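About Flelwood Kitchen School

Flelwood Kitchen School teaches everyday cooking to adults in Grarunby. We run evening classes on weeknights and a longer class on Saturday. Most of our students have never taken a cooking course before, and many come to us after moving into a first apartment or retiring.

The school was started by Faith Magesa, who cooked in hospital and college kitchens before she began teaching. Her first course had four students and met in a rented church hall. We now have 173 students enrolled across the year and six teachers on staff.

What we teach

Our main program is called Fika. It runs for 22 weeks and covers bread, soups, eggs, beans, roasting, simple baking and how to plan a week of meals on a fixed budget. Students can join at the start of any unit. The Mutiso course is shorter and is meant for people cooking for someone on a special diet, such as low salt or soft foods. It is taught in small groups, and family members may attend together.

We do not train restaurant chefs and we do not offer a certificate. Recipes are written for home stoves, ordinary pans and ingredients from a regular grocery store.

Fees and places

A single class costs $80, including ingredients. Students who pay for a full unit get one class free. We keep two places in every course for people who can't pay the full fee – ask at the office and we will send you the short form. Missed classes can be made up within the same unit.

Visiting us

Our office is at 1515 Mill Road, on the ground floor. There is street parking after 6 p.m. and a ramp at the side door. New students are welcome to sit in on one class before signing up. Please call ahead so the teacher knows to expect you.

Our newsletter goes out to students in June and again before the winter term. Back issues are kept at the front desk.
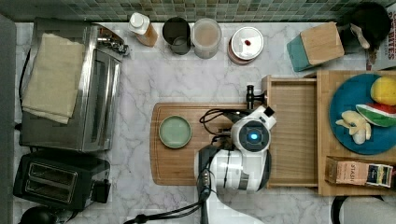

Flelwood Kitchen School Newsletter – Issue 22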